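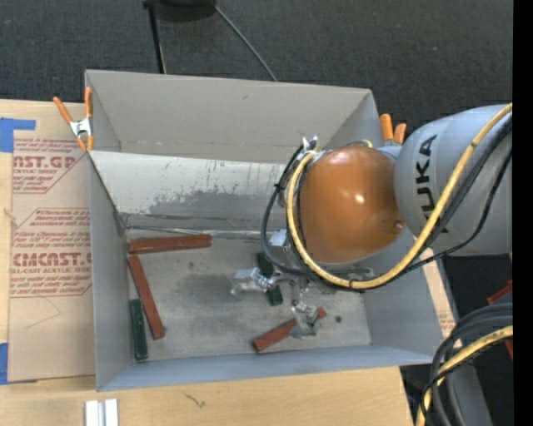 Relabeling a parts store

The old part numbers at Walby were six digits with no structure. They had been issued in order of purchase, so two M5 screws of different lengths could sit thousands of numbers apart, and the only way to find the longer one was to know it existed. I spent most of October replacing them.

The first decision was how much meaning to put in the number. Alois Reisinger, who ran stores before me, wanted everything in it: material, thread, length, finish, supplier. His draft came to 19 characters and needed a key taped to the shelf. I have worked with a scheme like that once before, at Prustis, and it failed the first time a supplier changed. The number was then wrong, but it was printed on drawings and could not be altered.

What we use now is a short class prefix and a serial. Fasteners are FA, seals are SE, bearings are BE, and so on. The serial has 4 digits and carries no meaning. Everything else goes in the description field, in a fixed order: noun first, then type, then size, then material, then finish. "Screw, socket head, M5 x 40, stainless, plain." The noun is always singular. Sizes are always written with spaces around the x, which sounds petty until a search for "M5x40" returns nothing.

Supplier codes live in a separate table. A part can have up to three suppliers, and changing one does not touch the part number. Verena Schwaiger in purchasing asked for this and was right to. She also asked for the supplier's pack quantity to be stored there, and I left it out on the first pass. It is in now.

The labels took longer than the numbering. Our printer is a Kerr thermal unit with a 50 mm roll. At that width the prefix and serial can be set large enough to read from the aisle – the description goes underneath on two lines and is meant to be read up close. I dropped the barcode from the shelf label and kept it on the bag label, where it gets scanned. Direct thermal stock fades near the south windows, so those bays have transfer-printed labels on polyester.

Old numbers were kept as an alias field. Typing one into the search still finds the part, and I expect that to be needed for as long as the old drawings are in circulation. No old number is ever reissued. The same rule applies to the new ones – a discontinued part keeps its serial and is flagged inactive.

Duplicates came to around 3 percent of the list. Most were the same O-ring bought under metric and inch sizes. A few were harder, including a pair of Bamus grease cartridges with identical descriptions and different thickeners. Those stay separate, and the thickener is now part of the description.

Still open: cut lengths of hose and cable. They are stocked by the meter and issued by the piece, and the offcuts go back on the shelf without a number. Verena wants each offcut booked in above a minimum length. I would set that minimum at one meter and scrap the rest.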